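How to Test a Home Tidying Robot Before You Pay for It

Every home robot looks good in the video on its sales page. The video has been picked, the room has been picked, and whoever made it had all day. What you want to know is whether the machine will clear a table in a room you live in, and the only way to find out is to run the job yourself during the trial visit and write down what happens.

I have now sat through trial visits from three services. The table-clearing package sold by Taltano is the one I used for this guide because it is the simplest to judge: small trash on a table, a wastebasket on the floor, two arms. The steps work for any similar offer. You need a table, a basket, a handful of trash, a pencil and an afternoon. If the company says the trial can't take that long, you have learned something already.

Before the visit

Ask for three things in writing. Which objects the package covers, what the setup time is, and what the operator is allowed to do while the robot is working. That last one matters more than the other two put together. Kedir Asfaw, who books the visits, sent me a clear sheet within a day, and it said the operator may start a run, stop a run and reset the robot's position. Fine. Hold them to it.

The trial visit cost me 88 dollars, credited if you sign up. The monthly plan I was quoted was 830. Keep that second number in your head the whole time, as it changes how impressive a picked-up tissue looks.

Step 1. Choose a table they would not choose

Sales demos love a plain white table with flat light on it. Use the worst one you have. Mine is dark and polished to a shine, with the long sofa close behind it, on a carpet that has more pattern than anyone needs. Shiny wood is a fair test for any machine that works from cameras. Busy carpet is a fair test too if the basket has to be located on it.

Don't move furniture to make room unless the robot can't physically get to the table. If you do move something, write it down. A service that needs your living room rearranged is selling you a different thing from what the brochure says.

Step 2. Set out the objects yourself

Politely decline help. Sosina Gebretsadik, the operator on my visit, offered to lay things out "the way it likes them," and she was perfectly open about it, but you won't be laying things out the way it likes them at 9 p.m. after dinner. Put down a few small items of different kinds. A small bottle is good. So is anything crumpled. Spread them out for the first run and save the piles for later.

Put the basket where you would normally keep one, on the floor within reach of the table. Then stand back, somewhere you can see both grippers.

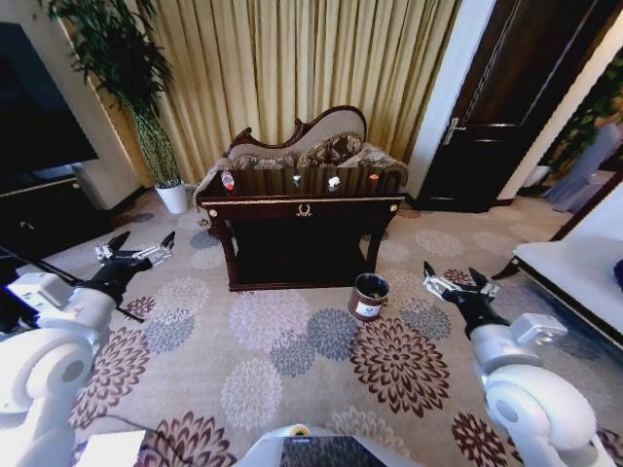
Step 3. Run it once and say nothing

The first run is for watching. Don't time it, don't ask questions, and don't let anyone talk you through it. Commentary is very good at covering a pause. If the arms stop for a while, you want to notice that they stopped, and you won't if someone is telling you about the roadmap.

What to look for on a first run:
Does it go for the nearest object or does it seem to have an order?
Does the second arm do anything, or are you paying for two and using one?
Does the operator touch the keyboard after the start?

Make a mark for each touch. Sosina was careful about this and called out her own resets, which I appreciated. On a different company's visit I had to ask four times what the man was typing.

Step 4. Test tissue separately

Paper tissue deserves its own run. It squashes, it has no proper edges, and there is very little to hold on to if it is lying flat. A crumpled ball is the easy version. A flat scrap is the hard version, and it is also what you actually find on tables.

Use one of each. Put the fluffy one toward the front and the flat one well off to the side, so the arm has to commit to one or the other. If you can, ask to see the wrist camera view during this run. The Taltano people will bring it up on a laptop if you ask, though it isn't part of the pitch. It tells you far more than the wide view, because you can see where the fingers are headed relative to the paper. 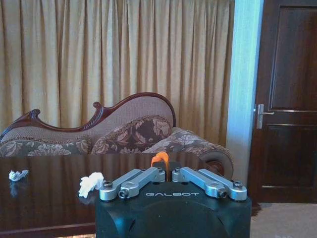

Wrist view from the tissue test, with crumpled tissue beside the gripper and a smaller piece farther back.

Count a pickup only when the tissue ends up in the basket. This sounds obvious, and yet I have been shown a "pickup rate" where a dropped object was a success on the grounds that it had been picked up before it was dropped. Ask how any percentage you are quoted was counted. Marit Lindqvist, the sales contact, told me she would have to get back to me on theirs. That was in November and I am still waiting.

Step 5. Lay a bottle on its side

Upright bottles are too kind. A bottle on its side can roll, and the fingers need to close on it from a sensible direction. Put one near the edge of the tabletop with the cap facing the front. Leave a second small thing near the middle so that there is still a choice to make.

Then change one thing at a time between runs. Turn the bottle. Move it a few inches in. Swap which side it is on, so the other arm should get the work. People tend to change everything at once out of boredom and then have no idea what made the difference.

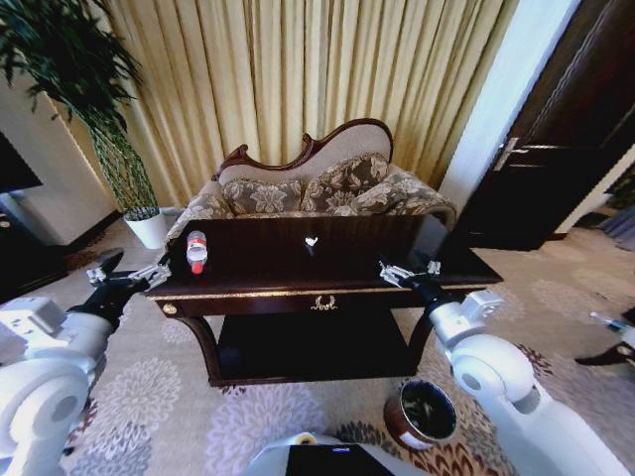

If the arms hesitate, wait. I let any pause go to two full minutes before I call it a failed run, and I suggest you pick your own limit before you start and stick to it. Otherwise you will be generous early on and mean by the end of the afternoon, when everyone wants coffee.

Step 6. Do more runs than they want you to

Three runs prove nothing. I asked for 17, all with small changes, and got them, though the last few were squeezed in. Use a sheet of paper with four columns: what was on the table, what reached the basket, operator touches, and minutes. Don't use the company's own form. Theirs had a column for "assisted success," and I would like somebody to explain to me how that differs from me clearing the table.

Don't average the times. Write down the fastest and the slowest and look at the gap. A slow robot with steady times can be left alone in a room. A robot that is quick on one run and stuck on the next needs a babysitter, and the babysitter is you.

Step 7. Move the basket

Do this near the end, and don't announce it. Shift the basket a foot or so between runs and see whether the robot copes. If the operator jumps up to adjust something, that counts as a touch. Put it down in the column with the rest.

If moving the basket breaks the job, ask whether the basket position has to be set up on each visit or whether you can do it yourself. Get the answer in an e-mail.

Working out whether it is worth it

Now the dull part. Take your own sheet and count only the runs with no operator touches where everything ended up in the basket. Those are the runs you would be buying. Everything else is a run where you would have been standing there in your socks, helping.

Then look at the extras. Taltano charges 210 for adding what they call an object family, meaning a type of thing the robot hasn't been set up for. Cups are one family. Cans are another. I asked whether a crushed can was the same family as a whole one and got a long answer with no yes or no in it.

My neighbor Kidus Shiferaw sat in for half the afternoon and came out much warmer on it than I did. He has bad knees and a house full of grandchildren, and his view is that slow help is still help. I can't argue with that. I would only say that a person in his position should be more careful with the trial than I am, since he would be depending on it.

Questions to ask before signing

Who comes out when it stops, and how soon?
Can you cancel after one month?
Is there remote access to the cameras, who has it, and can you switch it off?
What happens to recordings made in your home during the trial?
Does the price hold if they change the hardware?

I put the camera question to Taltano twice. The first answer was about encryption, which wasn't what I asked. The second, from Kedir, was better: named staff only, and access is off unless you open a support ticket. I have it in writing and I would want you to have it in writing too.

Where I ended up

I haven't signed. I don't think it is a scam, and I have seen plenty that were closer to one. The operator was straight with me and the hardware looked solid. But 830 a month is a lot of money for small trash, and a pickup figure that has to be looked up is a figure I don't trust. I have asked for another visit with no laying out by them, no warm-up run and my own sheet on the table from the start. If they agree, I'll add the results to this page.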